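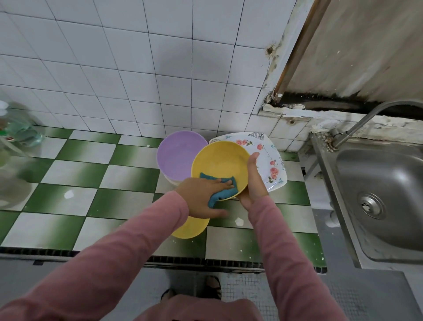
Dishes thread, because I promised one back in June and then did everything except write it. My whole argument is that washing up is easy and it's the bit after that goes wrong. You get everything clean and then where does it GO? My kitchen has one wire rack over by the sink and it's never enough. It has a green and white checkered counter and whatever clear space I can find on it, so a yellow bowl gets its wipe with the teal-blue cloth right there over the tiles, with the stack of bowls parked behind it and the lavender one sitting on top like it's the boss of everybody.

2/ I did own a second rack once. It was the Ultano, the folding one, and it cost me 60 dollars and took up so much counter that I had to chop onions on top of the washing machine. It went to my sister. She loves it! She also has a kitchen you can turn around in.

3/ So, the barely-any-rack method. Biggest flat things go up on their edge against the wall. Bowls get wiped right away and stacked. Cups I leave for last and they go straight on the shelf. The only rule I'm strict about is that nothing gets stacked until the cloth has been inside it, properly inside, down to the bottom where the water likes to sit.

4/ Everyone asks about cloths. I have 17 and I'm not sorry. They live in a drawer, I take a fresh one every time, and the used one hangs over the oven door until laundry. The waffle kind are my favorite. The fluffy kind leave bits on everything and I've demoted them to floors.

5/ Fold the cloth before you start, by the way. If you go in with it all flapping open you end up dragging a corner across the counter and then wiping the counter back onto your clean bowl. Fold it to hand size, push it into the bowl, turn the bowl and keep the cloth still. So much faster than chasing it round.

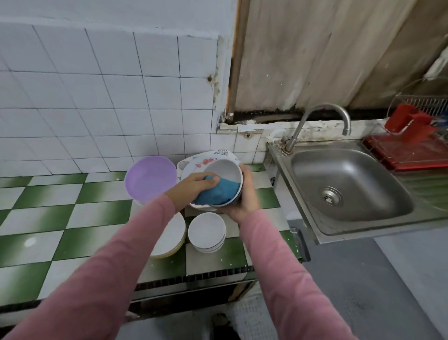 White bowls, blue cloth, rose plate up against the wall.

6/ About that plate - a few of you wanted to know where the rose dishes are from. Flea market in Ballum, from a woman who had them wrapped in newspaper and wouldn't sell me fewer than the lot. I went in for a lamp. I did not come home with a lamp.

7/ Stacking order, since it came up in the replies last time. Big bowls in one stack, small bowls in another, and don't mix them however neat it looks. I used to nest the small ones inside the big ones and then every single breakfast I'd be lifting out half the cupboard to get to one cereal bowl. Two stacks, side by side. It takes more shelf but my mornings are much calmer.

8/ Anneli Jääskeläinen replied to the last thread saying she grew up with a draining cupboard over the sink, the kind with slats, and that she can't believe the rest of us live like this. Anneli, I can't either. I've looked at those cupboards online so many times. The one I want is 530 before delivery and my wall is not up to holding it anyway.

9/ Which brings me to the walls. Yes, I know about the corner. The grout is crumbling and there are old screw holes with rust around them, and they're on the list, behind the bathroom window and the thing with the stairs. I got a quote from Muñoz for redoing all the tile and it came to 3,322 and I laughed and closed the email. I'm keeping the green and white though, whatever happens. I love that counter, specks and all.
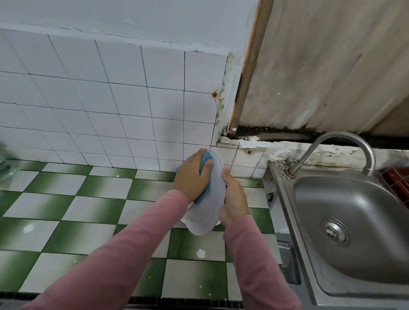 10/ Anyway, back to order of washing. Glasses first while the water's nice, then plates, then bowls, and anything that's had oil in it goes dead last. Do the backs of the plates too! So many people skip the backs. Then they stack them, and the greasy back sits on the clean front of the next one, and that's why your plates feel funny when you take them out.

11/ Sponge for washing, cloth for drying, and they don't swap jobs. I change the sponge when it stops springing back. Someone recommended the Skiltum brushes and I've got one coming, so I'll report back once I've had a few weeks with it. My hopes are medium. I've never met a brush that could do the inside rim of a bowl.

12/ And if you want to know how I keep my sleeves dry: I don't. I push them up, they slide down, I push them up with my chin. Suggestions welcome, but please no more rubber bands, I tried it and my hands went a funny color.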